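Dimensional weight, and why my January invoice was wrong

October 6, 2023

I ship small household goods from a spare room. The order volume is low enough that I handled postage by feel for the first two years: weigh the parcel, print the label, pay what the screen said. In January the carrier billed an adjustment on almost every large box I had sent the previous month, and I had to learn how the charge is computed. These are my notes, cleaned up at the request of Carol Ashworth, who sells yarn and had the same problem with the same carrier.

The carrier compares two numbers. The first is the actual weight on a scale. The second is the volume of the box divided by a fixed number called the divisor, and the result is treated as a weight. You pay for whichever is larger. The divisor is set in your contract, and a smaller divisor means a higher bill. Mine had changed. The notice was in an attachment I had not opened.

Volume is length times width times height, using the outside of the box at its widest points. I had been entering the inside dimensions, as printed on the flap by the box maker. On single-wall board the difference is small per side. It is applied three times, though, and then the carrier rounds each side up to the next whole unit before multiplying. A box that is barely over on all three sides is billed as if it were a full unit larger in every direction.

Bulging counts too. Edin Vlachou, who used to work in a sorting center, explained that the measuring tunnel takes the highest point it finds. If the top flaps are domed because the contents push up on them, the dome is the height. Overfilled boxes cost more than the same box closed flat. So do boxes with a loose strap or a curled label, although he said those can be disputed if you have a record.

I now keep a record. It is a text file with one line per shipment: order number, box code, three outside dimensions measured after taping, scale weight, billed weight. A short script compares the last two and prints the lines that disagree by more than the rounding would explain. The file has 2808 lines as of this morning. Of the adjustments I disputed this year, 66 were credited. The form takes a few minutes each and the credit appears on the next invoice.

The larger saving came from changing the boxes. I had been using three sizes, chosen years ago from what the supplier had on sale. Light, bulky orders went into the biggest one with a lot of filler. I sorted the file by unused volume and the pattern was plain: most of what I was paying for in the big box was air.
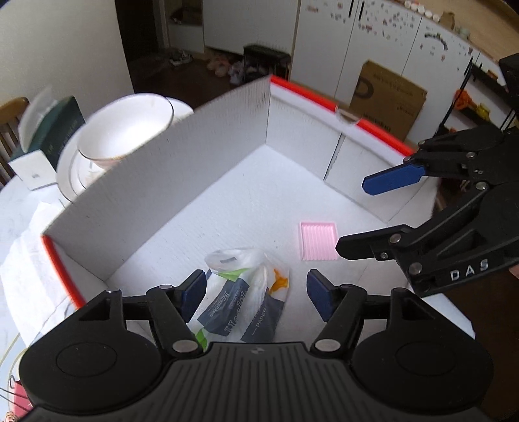 Plastic-wrapped package in a white corrugated box.

I replaced the three sizes with five, all from Durkent, who will sell in bundles of 50. The Vilia boxes I tried first were cheaper, but the score lines were off and the flaps did not meet. Sena Essien suggested plotting orders by longest side before picking sizes, and that was good advice. My first list was based on total volume, and it would have left me with two boxes that fit nearly the same orders and nothing for long, thin ones.

Some practical points.

Measure with a rigid ruler or a framing square. A cloth tape sags.

Measure after sealing. I use two strips of tape along the center seam and press the top flat with a board first.

Cutting a box down is allowed. Score the corners to the new height, cut, and fold. I do this for odd orders and it takes me under three minutes. The strength rating printed on the bottom no longer applies in full, so I keep heavy items out of cut boxes.

Soft goods may do better in a mailer. Check how your carrier measures those. Mine lays them flat, and a padded mailer with a lump in it is charged at the height of the lump.

Kastriot Karagiannis asked whether the script handles multiple carriers. It does not. The divisor is one constant at the top of the file and the rounding is hard-coded to up. If I add the second carrier I will move both into a table.

Open item: two lines from last week show a billed weight below the scale weight. I have not looked into those yet.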